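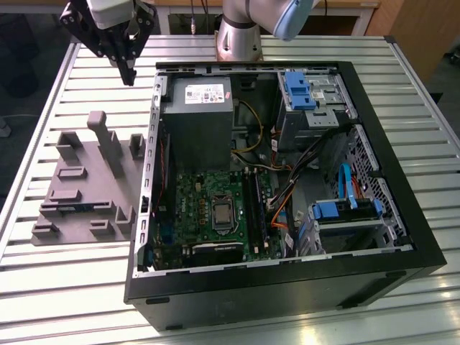 Minutes – Data Collection Working Group, Serngate Project

4 min read

Held in July, 10:00 to 11:25, small meeting room next to the lab
Chair: Britta Reinholz
Minutes: Ottmar Görtz
Present: Reinholz, Görtz, two operators from the day shift, one person from Baumgart by phone (items 1 to 4 only)

1. Minutes of the last meeting

Approved with one correction. Under item 5 the word "discarded" should read "set aside". The episodes in question are still on the server and can be reviewed.

2. Status of the collection

The PC disassembly set now stands at 958 accepted episodes. The full Serngate set, all tasks together, is at 3607. Britta said the disassembly share is too low for the next training run and wants the desktop tower work to have priority until the end of the month. The cable sorting task is paused.

Most of the accepted episodes are memory module removals. Drive removal is behind. The operators said drives take longer because the plastic latches have to be released first, and a failed release usually means starting the episode over.

Agreed: failed latch releases are to be kept and labeled as failures if the operator recovers within the same episode. If the operator has to step in by hand, stop recording and mark it as interrupted.

3. Starting position of the case

There was a long discussion on this. So far the tower has been laid on its side with the side panel already off, with the fixture tray to its left. Baumgart asked if the starting position is being changed enough between episodes. Ottmar showed the log. The case was moved between sessions but seldom between single episodes, so long runs have close to the same start.

Britta wants small shifts and turns after every episode, up to 2 inches in any direction, with the whole case staying on the slotted table. The operators asked if the tray should move too. Decision: no, the tray stays where it is for now. The tray position will be changed as a separate step once the drive episodes have caught up.

The operators also pointed out that the bundles of cables in the middle of the case end up lying differently each time the case is reset. Britta said this is wanted and the cables should not be tidied back into place.

4. Fixture tray

The current tray is the 3D-printed gray one. Baumgart reported that the second version is drawn but not printed. The main change is a wider spacing between the holders, so the fingers have more room when a part is set down. The tall post stays as it is.

Question from the operators: does a part count as placed if it lies in a slot but is not fully seated? At the moment the two shifts label this differently. Decision: lying in the right slot counts as placed. Seated gets its own label. Ottmar will write this up on the label sheet and go back through the episodes affected – he thinks this will take him two afternoons.

Baumgart left the call after this item.

5. Labels and instructions

Task instructions are still being typed freely by the operators. Vitura, who run the training, have asked for more variety in wording but fewer spelling mistakes. Examples read out in the meeting included "take out ram", "remove the memmory" and "pull memory stick and put on tray". The first and third are fine.

Ottmar suggested a spell check in the Rumine labeling tool. Britta is in favor if it only underlines words and does not change them. The older instructions will be corrected by script, with the originals kept in a second column.

6. Lighting

One operator said reflections off the metal parts change a lot during the afternoon. No decision. The blinds stay up for now, and the time of day is to be entered for each session. Britta will ask Vitura if they want sessions under fixed light as well.

7. Any other business

– The spare towers are stacked in the hallway and have to be moved.
– Side panels should be kept with the case they came from. Several no longer match.
– The reset checklist by the workstation is out of date. Page 1 still mentions the old gripper.

Actions

Görtz: label sheet, relabeling of placed/seated episodes, spell check in Rumine
Reinholz: lighting question to Vitura, priority list for the operators
Operators: shift the case after every episode, new checklist
Baumgart: print second tray, send one by courier

Next meeting: same room, 10:00, date to be sent by mail.

We use cookies to improve your visit. Accept | Settings

Contact | Copyright Serngate Project | Back to top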